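Stavlow Writers Board > Contests and Calls > Cisuvley Place Essay results, anyone else underwhelmed?

ferrystub
Posted 25/09/2021
So the Cisuvley results are up. I read the winner and both runners-up last night and I'm struggling to see what the judges saw. All three start with a smell. All three have a grandmother. Two of them end on a porch. I entered, I lost, so take this with as much salt as you like, but I'd have felt the same if I'd only been reading.

The call said "a place that made you." What won was a list of weather and snacks with a sad paragraph at the end. Is this what we're supposed to be writing now?

marginal_hen
Second runner-up was good and I'll fight you on it. The part about the bus depot in Darkach had no grandmother in it at all. That was an aunt.

ferrystub
Fine, an aunt. She still pressed a coin into somebody's palm.

lowercase_dan
I read for a small contest a couple of years back, not this one. We had 238 entries and 18 days. You get tired, and a tired reader goes for the piece that tells you early what to feel. I'm not proud of it. The strange quiet ones got a second look if they were lucky, and most weren't lucky.

So I don't think it's a conspiracy. I do think "blind judging" gets sold as a bigger deal than it is. Taking the name off doesn't help much if everyone is writing in the same voice.

quillandbolt
Has anyone seen proof that the judges read every entry all the way through? The Cisuvley page says "each essay receives careful attention." That could mean anything. My entry fee was real enough.

lowercase_dan
No proof, no. I can only tell you I finished mine. A few of them I finished at a run.
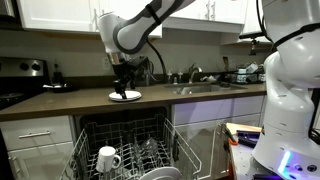
tarnside
Kitchen essays are my own weakness, so I'll defend them a little. I've written five and sold one. The trouble is that people write the kitchen they think a reader wants, with the flour and the steam and the radio going. Mine never looked like that. If I wrote the one in the photo I'd start with the white plate held just over the brown countertop and leave it there for a page, and I wouldn't tell anybody it stood for my childhood. Give me one plain thing, well looked at, and I'll follow you a long way. Pile on the cinnamon and I start skimming.

marginal_hen
You'd leave a plate there for a page? I'd be skimming too.

tarnside
A short page.

ferrystub
See, that's more or less what I sent in. One bench outside the feed store in Stavlow, 2 people, hardly any talk. Went nowhere. I don't buy that judges want plain. They say it in the call and then pick the porch.

oldgalley
I've been on this board long enough to remember the same thread after the June results, and the one before that. Somebody loses, somebody says the winners are sappy, somebody says judges are human. Then we all enter again.

What I'd like to know is who Tsakiris is. The page says the prize is "supported by Tsakiris" and links to nothing. Publisher? A hardware store? Last time I asked, I got a form reply thanking me for my interest in creative nonfiction.

quillandbolt
I asked too. Same reply, same comma missing.

lowercase_dan
It doesn't have to be shady. Plenty of contests run on one local business writing a check. But yes, they should say so.

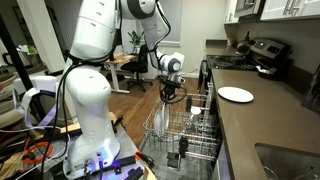

Dishwasher rack out, gripper over it

marginal_hen
Back to the essays for a second. I reread the winner this morning because of this thread, and I think ferrystub is half right. The first page is mush. But the middle, where she tries to describe her father's job and keeps getting it wrong and starting over, that's the real thing. I think it won on that middle. If I'd been her editor I'd have cut everything before it.

ferrystub
OK, I went back and looked. The middle is better than I gave it credit for. I still say the ending gives it away. She had the father standing there not answering, and then she explains what the silence meant. Why?

tarnside
Fear, mostly. I do it. You write the silence and then you worry the reader will miss it.

quillandbolt
Or she knew what wins.

oldgalley
Word limit might be part of it. The call asked for a minimum, and I've seen people come up 100 words short the night before and tack on a paragraph of meaning. I've done that and I'd guess most of us have.

ferrystub
I was under the limit and sent it anyway. Maybe that's why I lost and this whole thread is moot.

lowercase_dan
Wait, you were under the minimum? Then it may not have been read at all. Ours went into a separate folder.

ferrystub
By roughly a paragraph. You'd think they'd mention it in the rejection.

quillandbolt
You'd think they'd mention a lot of things. I'm writing to them again about the fee, and I'll post whatever comes back.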